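The Van That Ate My Summer

A week in the Indach Ilitz camper, with one ferry, three passengers and far too many snacks 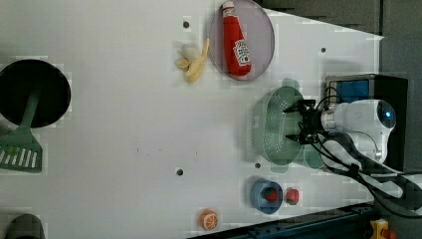

Ketchup, a green colander and a toy banana on a white tabletop.

I should say up front that I'm not a van person. I grew up in the back of a very hot station wagon, I like low cars with stiff seats, and for years I crossed the street to avoid anybody who wanted to tell me about their pop-top. So when my editor, Grethe Arnardóttir, handed me the keys to the Ilitz and told me to bring it back in a week, I assumed I'd done something to upset her.

The Ilitz, if you haven't run into one yet, is the smallest camper Indach makes. It's shorter than most family minivans, it fits under the bar at my local parking garage (I got out and checked, twice, with a line of cars behind me), and it has a little diesel engine that sounds like somebody shaking a box of spoons until it warms up. After that it settles down nicely. By the time I'd cleared the edge of Clatstead I'd stopped noticing it and started fiddling with the seats.

Oh, the seats! Whoever signed off on these deserves a raise. The front pair swivel all the way around, the rear bench slides on rails, and there's enough adjustment at the wheel that I could get properly comfortable, and I'm tall and picky. The fabric is a sort of oatmeal tweed that I worried about from the first minute, mostly on account of my passengers.

Those were my friend Unnur Hafstein, her brother-in-law Svend Eskildsen, and Svend's elderly terrier, who got the window. Svend used to drive delivery trucks and can't sit in anything without reviewing it. He thought the brake pedal was too grabby at the top. I told him he was being fussy, and then I drove down the long hill to the ferry and had to admit he had a point. You learn to breathe on it.

The steering is better than it needs to be. It's light in town, it firms up at speed, and on the coast road I caught myself taking the long way between villages just to have another go at the bends. There's body roll, sure, plenty of it, and anything you left on the counter is going to end up on the floor. We lost a jar of pickles that way on day one. But the van tells you what it's doing, and it never once felt tippy, even with the wind coming straight off the water and everyone else on the road creeping along with their hazards on.

Hills are another story. With 3 adults and a dog on board, fifth gear is mostly for decoration. You drop to fourth, then to third, and you wave apologetically at the tractor behind you. Indach sells a stronger engine, and if you live anywhere lumpy I'd find the money for it.

Sleeping arrangements! The bench folds flat in two moves, or two moves and a swear word if you've left the belts buckled. Unnur and I had the downstairs bed, Svend went up in the roof with a flashlight and a paperback, and the terrier slept wherever he liked. The mattress is thin but decent. The blinds are dreadful. They're held on with small magnets that let go one at a time, usually at dawn, and by the third morning we'd just hung up towels.

On Wednesday we stopped in to see Guðlaug Kirkegaard, who has been fixing up campers in a shed behind the Grímsdóttir boatyard for longer than I've had a license. She crawled underneath the Ilitz before she'd even said hello. She liked the rustproofing and the way the water tank is tucked up out of harm's way. She did not like the exhaust hangers, and she spent a good while showing me why, tapping each one with a wrench while I nodded along and understood maybe half of it.

Her own van is 11 years older than ours and has a heater that could melt lead. Ours took ages to get going and then blew mostly at my left ankle. It was fine for August. I wouldn't want to find out about November.

Fuel economy was better than I'd feared, even with all my detours, and the tank is big enough that we only filled up once before the return ferry. Parking sensors are standard. The backup camera isn't, so pay for it, or travel with Svend, who will hop out and shout. The radio is easy to use and has real knobs, bless them, though the speaker in the roof buzzes whenever there's any bass.

I dropped the keys back on Grethe's desk the following week, along with a handful of sand and a parking ticket we're still discussing. She wanted to know whether I'd buy one. I said no, obviously, where would I even keep it? Then I went home and measured the driveway. It would fit with the trash cans moved over to the other side, and Unnur already wants it for the second weekend in September.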